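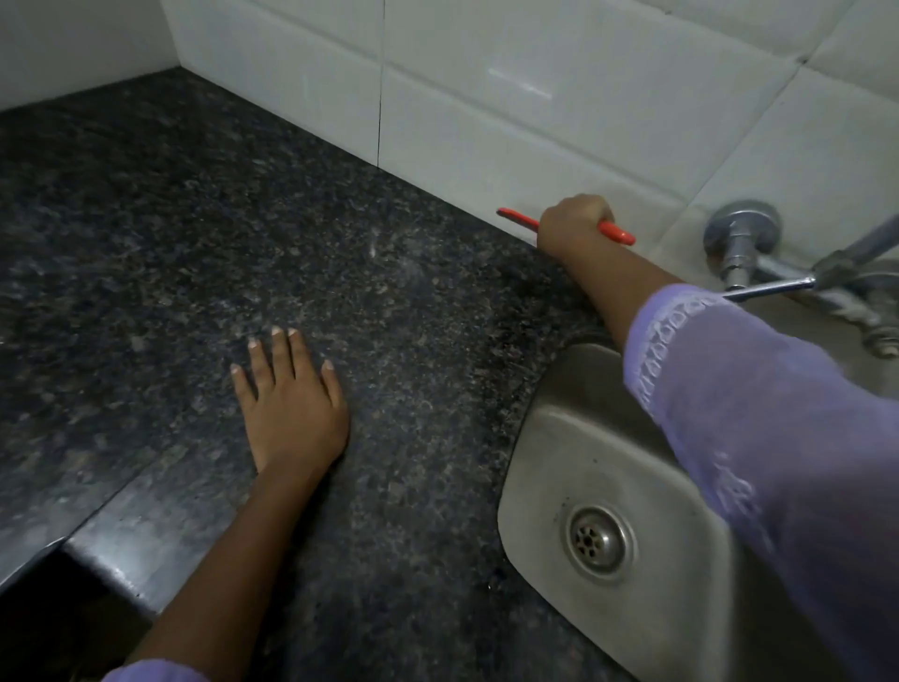

Figure 1. Brushing the joint between countertop and wall tiles by hand.

Prendo: Loss of Force Feedback During Counter Cleaning
Second-Year Project Report, Priltora College, Department of Mechanical Systems
Submitted by Helju Grigaitė and Ott Ozoliņš
August 19, 2025

1. Purpose of the report

The Prendo project set out to build a small arm able to clean a kitchen counter, including the joint at the foot of the wall. This report deals with the fault that stopped testing in February. The design of the arm is covered in the first report and is repeated only where the fault cannot be followed without it.

2. The task

The task was defined from hand cleaning. In Figure 1 the head of the brush is pressed into the joint while the other hand lies flat on the granite. The arm had to find the same line by touch. It moved towards the tiles until the force sensor in the wrist reported contact, then travelled sideways at a steady pressure. A limit of 30 newtons was set in the control program, above which the arm was to stop and withdraw.

3. What happened

The fault took place at the Hunt test bench during run 32. The arm made contact with the tiles as expected and began its sideways stroke. Shortly afterwards the reported force stopped changing. The arm went on correcting its position towards the wall, and the brush holder bent and then cracked at the clamp. The limit did not act. The operator, Helju Grigaitė, pressed the emergency stop almost two seconds after the holder began to bend. There was no injury. One tile was chipped at its lower edge.

4. Cause

The log shows the same force value repeated until power was removed. The sensor cable, supplied with the Pelirine wrist unit, had been clipped to the forearm with too little slack, and the plug had worked partly free. The control program did not check the age of a reading. It kept the last value received, which was slightly below the target, and the arm therefore pushed harder in order to reach a pressure that it could no longer measure.

Two faults were needed for the damage to occur. The loose plug was found at once. The missing check was found only when Ott Ozoliņš replayed the log with the sensor data removed by hand, and the simulated arm behaved in the same way.

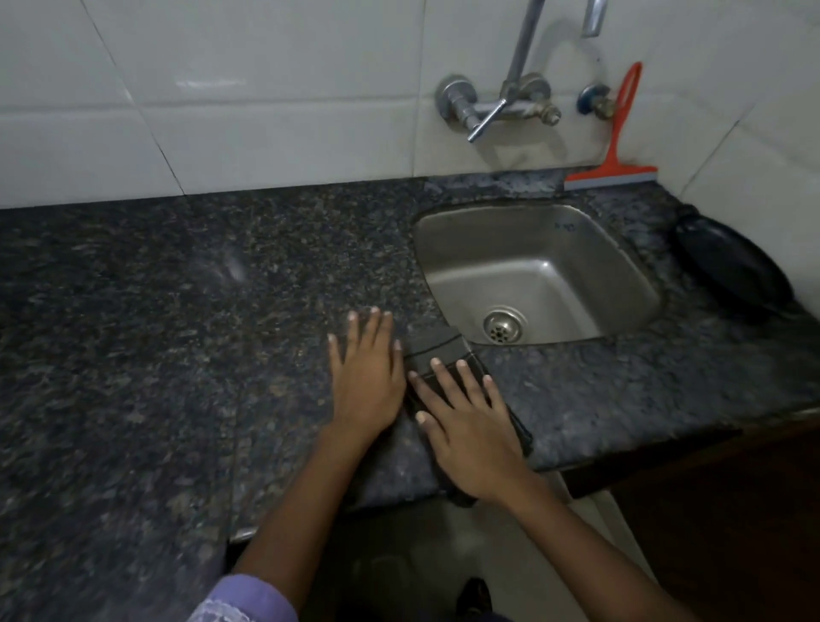 Figure 2. Counter, sink and tap, with a folded cloth held against the granite.

5. Safety review

The review compared the reach of the arm with the places where a person's hands go during ordinary cleaning. Figure 2 shows both hands flat on the counter near its front edge, close to the sink. This area lies inside the reach of the arm. The original risk form treated the whole counter as clear during a run, and that assumption has been withdrawn.

Clothing was also considered. A loose sleeve can hang well past the forearm, as it does over the basin in Figure 1, and could be caught by the wrist joint. Close-fitting or rolled sleeves are now required at the bench.

6. Changes made

The control program now stops the arm if a force reading is older than the permitted age, or if the value stays exactly the same while the arm is moving. The sensor cable has a longer loop and a locking plug. A second stop button has been fixed at the sink end of the bench — the first could be reached only from the left.

The cracked holder was replaced with one that has a weak point outside the clamp, so that it gives way before the tiles do. This part has been tested by hand only.

7. Work remaining

Full-speed runs have not been resumed. The supervisor has asked for the plug to be pulled out on purpose during slow runs, at several points along the stroke, and for each stopping distance to be recorded. The risk form must then be signed again before the arm is used against tiles. The logs and the cracked holder are kept in the Hunt equipment store.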